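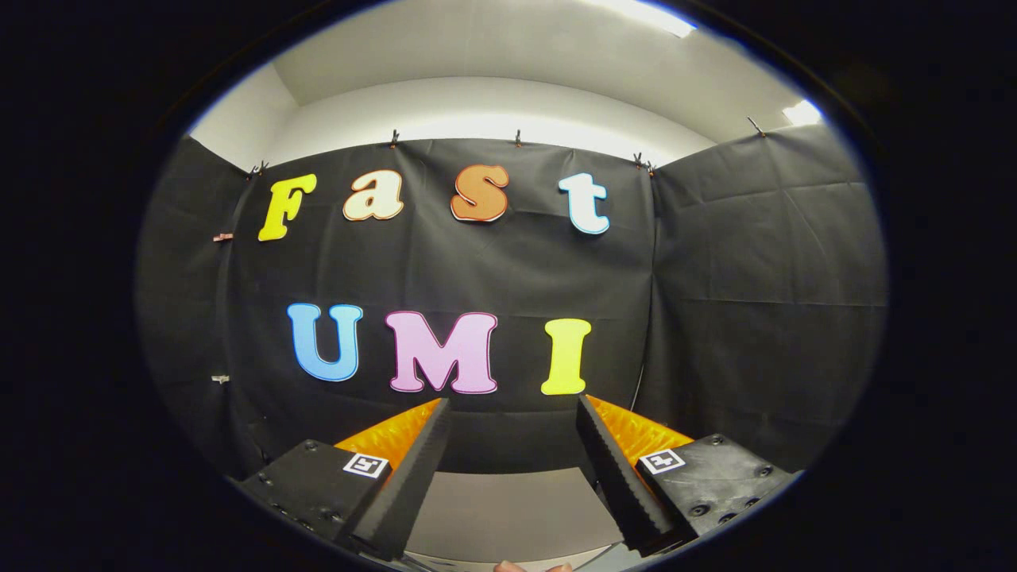
One reader wrote in to tell me that a dropped session is a nuisance and I should stop calling it a safety matter. I don't agree! At Lindent we lost 70 recordings in November when the finger tracking slipped on one side, and every file still said the jaw was open when it had closed. Train an arm on that and it'll squeeze whatever it's holding – or whoever. The Brurkota checker passed the lot, mind you. I'd much sooner have software that stops and sulks than one that carries on guessing, and I'd happily redo all 232 takes to get it.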